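**April, bench notes, tabletop finish (Oladen table)**

Started 6:30 in the morning, before the heater came on. The top was cold to the hand, so I waited until after coffee to open the oil.

The question for this week is still the same: do we stay with the Stedero hardwax oil, or change to the Jalteo water-based one. The customer wants the wood to stay pale. She has small children and she will not use coasters, she told us this already. The sample boards are on the rack beside the window, Stedero on the left and Jalteo on the right, please do not mix them again. I wrote the name in pencil on the back of each one.

Sanding went up to 180 before lunch. I wiped with a damp cloth to raise the fibres, let it stand for 63 minutes (I forgot it, it should be 45) and then sanded lightly again by hand. After this the surface was smooth everywhere I touched it, except one place close to the end where I think the old glue was not fully removed. I marked it with blue tape. Whoever has the cabinet scraper, please bring it back to the drawer.
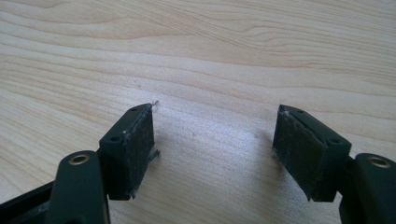
The grain is the reason I prefer not to put any colour in the finish. It runs in tight stripes in one part and then it opens to wide loose curves, and a white pigment would make all of this flat. On the practice offcut the Jalteo kept the beige tone very near to the bare wood. The Stedero made it a little more yellow, more than I remember from the Engebretsen job. Maybe the tin is old. I could not find the date on it.

Also a note about judging the colour. With the lamp straight overhead the middle of a top looks washed out, and I nearly sanded a spot which had nothing wrong with it. It is better to switch off the lamp and look low from the side, with the daylight. Then you see the real scratches. I found two, both across the grain, both from my own sanding block.

Lint is a problem again. The grey cloths from the big bag leave fibres and they go directly in the finish. Use the white cotton ones, or the tack cloth for the last wipe. I swept the floor and closed the door to the machine room, but the vacuum filter is full and needs to be changed before we put any coat on.

Amounts, for the order: the 1000 mL tin of Jalteo should be enough for two coats on top and one under. Stock number in our book is 1109. I did not order yet.

To do:

- scrape the glue spot, then 180 again only there
- water drop test on both sample boards, leave overnight
- new vacuum filter
- ask the customer if satin or matte, she said both on the phone

Stopped at 4:15. Top is covered with clean paper, please don't put tools on it.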